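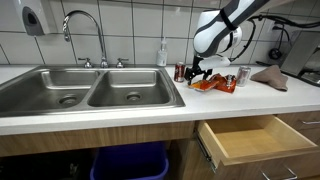 Posted by Maksym Savchuk
May, evening
Filed under: Visits, Manipulation

Caltby open day. Arrived after lunch and missed the welcome talk, no loss. Badge printer down, name written on tape.

Station 4 was the one I wanted: counter clearing in a mock kitchen. Single arm, two-finger gripper, approach from above. Items today were a crumpled chip bag, cans and a folded brown cloth, with a trash bin under the sink and a drawer standing open. Antonina Stelmakh ran the session and took questions between attempts, which suited me better than the slides.

Chip bags are the hard case. The shape changes as soon as a finger touches it, so a grasp planned from one view is out of date at contact. Her group replans at 8 Hz during descent and closes on force, with position only as a backstop. I asked about the foil side reflecting into the depth estimate. She said they mask those pixels and accept the hole. Crude, but I have no better answer for ours.

Planner is Gusomitz, the same release we have. They cut the approach speed by 40 percent for the last stretch above the counter. We run full speed and then wonder about knocked cans. Must try this before touching anything else.

Gripper pads come from Manalo and last them about 12 days. Ours go sooner, possibly the cleaning fluid. Ask Antonina which solvent they use.

Mostonura had a booth by the stairs, conveyor sorting, nothing new since last year. Took the data sheet anyway.

Left at 5:30. Parking ticket still not validated.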